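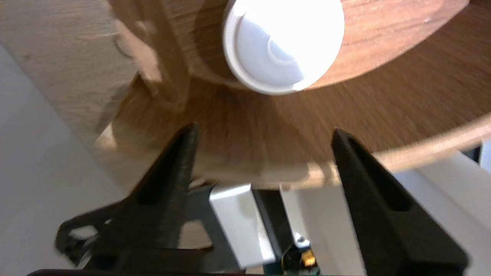
White cup, brown tabletop, strong light.

Pirau Round Side Table: eight months with a table that promises too much

Reviewed by Araba Adjei

I have a low tolerance for furniture that comes with a philosophy. The Pirau side table, made by Frimpong, arrives with a folded card explaining that it will "bring a pause to your day". My day has plenty of pauses in it. I wanted something to put next to the armchair so that I could stop balancing my tea on a stack of library books.

I bought it with my own money in the winter sale, after two other tables had already gone back. The first was the Barska, a metal tray on a stick that rang like a dinner gong every time a mug went down. The second was the Hisine Low, a handsome thing and far too low, unless you take your tea lying on the carpet. So I came to the Pirau in a bad mood, and the card didn't help.

Putting it together

Frimpong says this takes ten minutes. It took me the whole of the radio play and a bit of the news. The legs screw into brackets under the top, which sounds simple, but the pilot holes on one bracket had been drilled shallow and the screws stood proud until I got a proper screwdriver on them. The little key in the box is useless. Throw it away and save yourself a blister.

The instructions are drawings only, and the drawing for the leg angle can be read either way up. I read it the wrong way up. You'll know if you've done the same, because the table looks like a startled calf.

There is a felt pad for each foot. Mine had lost its stick on one side by the end of the first week. I replaced the lot with a packet from the hardware shop, and those have stayed put.

Does it wobble?

Yes, a little. Every shop listing I read for this table calls it "rock solid", and I wonder what kind of rocks they have been standing on. On floorboards it has a small rock to it if you lean on the side nearest the door. On carpet you won't notice. I tightened everything again after a month, which improved matters, and again in spring, which didn't.

I wouldn't let anyone sit on it. My nephew did, and it coped, but I heard something creak that had never creaked before and it has creaked now and then ever since.

The finish

This was the part I was most suspicious about. The card says the oil finish "shrugs off daily life". I have owned oiled furniture before and it shrugged off nothing. It drank red wine like a guest who won't go home.

I have used the Pirau without a coaster since the day it was built, on purpose, because I think a side table that needs coasters has missed the point of itself. Tea has been fine. Coffee has been fine if wiped the same day. A cold glass of squash left out on a Saturday evening made a pale ring which faded by the middle of the week and then, annoyingly, came back a bit when the heating was on. A plant pot did worse damage, a dark crescent that I have rubbed with oil twice and that is still there if you know where to look. I always know where to look.

So it shrugs off some of daily life. I would put that on the card, if they asked me.

Frimpong wants you to re-oil every season with their own tin, which costs more than it ought to. I used half a tin of ordinary furniture oil from under the sink and can't tell the difference. Leave it overnight before you put anything back on. I left it an hour and had fluff stuck to it.

Size and height

Good, and I say so grudgingly. The height is right for a normal armchair, the sort where your elbow rests at a normal elbow level. You can put a mug down without looking. There is room for a lamp, or for a book and a drink, but a lamp and a book and a drink is pushing it. If you keep your glasses, your phone and a plate of toast beside you as well, buy something bigger.

It is light enough to carry in one hand, and I do move it to the window in the mornings. The other side of that is that the cat can shift it when she jumps off.

Customer service

I wrote to Frimpong about the shallow holes and quoted my order number, 3943, as the website tells you to. I got an automatic reply giving me a case number, 623, and then nothing. After 6 days I wrote again. A person replied this time, quite pleasantly, and offered to post me a new bracket. By then I had already forced the screws in and didn't want to take them out. The bracket came anyway, in August, long after I had forgotten asking. It is in the drawer with the batteries.

I don't hold a slow reply against a small firm. I do mind a page that says "we answer within the hour" when plainly they don't.

Who should bother

At full price I think it's a cheek. You are paying for a nice shape and a pleasant top, and the parts you can't see have had less care spent on them. In the sale it is fair value, as long as you own a screwdriver and don't mind the odd mark. People who like their furniture to look new for ever should get something with a hard varnish, or glass, and enjoy the fingerprints.

If your floor is uneven, try before you buy — or keep the box, and be ready to argue about who pays for the return. Frimpong's returns page is vague on that, and I read it more than once.

I've kept mine. The library books have gone back, late, with a tea ring on the top one that I have paid for separately.

Good: height, weight, looks, easy to re-oil.
Bad: shallow screw holes, useless key, poor felt pads, slight rock on bare boards.
Score: three out of five, and three and a half in the sale.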